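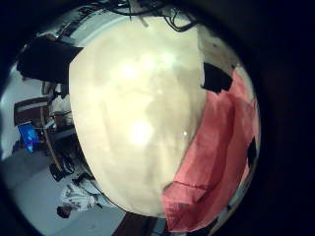
Folds and creases in a salmon-pink cloth, seen really close up.

Why does cloth crumple?

Grab a T-shirt from your drawer and drop it on the floor. Did it land flat? Mine never do! I've been folding my own laundry since I was little and I still end up with a lumpy heap on the bed, so I went and found out why.

Cloth is made from threads, and the threads are made from even thinner fibers. They bend super easily. A sheet of cardboard pushes back when you try to bend it, but a T-shirt just flops wherever gravity pulls it. And when it flops, it has to go somewhere - so it makes folds. Big bends are called folds, and the little sharp lines are called creases.

Here's something fun to look for. Folds make their own shadows! The parts that stick up catch the light and look paler, and the dips look darker, even when the cloth is all one color. Artists practice drawing this for years.

Now try picking your cloth up by one tiny bit. Everything else hangs down from that spot, and it squeezes together into a long tail. If there's lots of cloth, the rest stays bunched up on the table.

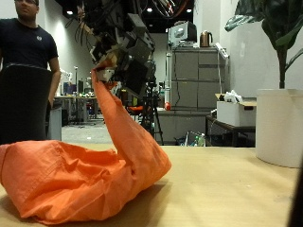

Orange fabric pulled up from a table by one end. Look at the twisted tail!

See how skinny it gets near the top and how wide it spreads at the bottom? It's all the same piece of fabric.

Your turn! Get a pillowcase and a kitchen towel, and try this:

Pinch each one in the middle and lift it up slowly.
Count to 14, then let go.
Look at the two heaps. Which one has more folds?
Do it again, but pinch a corner this time.

My pillowcase made a floppy puddle, and my kitchen towel stood up in a funny little tent (it's a thick one). I did it 60 times one rainy afternoon in March and I never got the same heap twice. If you draw your best one, put the date next to it. Mine says 11/12/22 and it's still on the fridge.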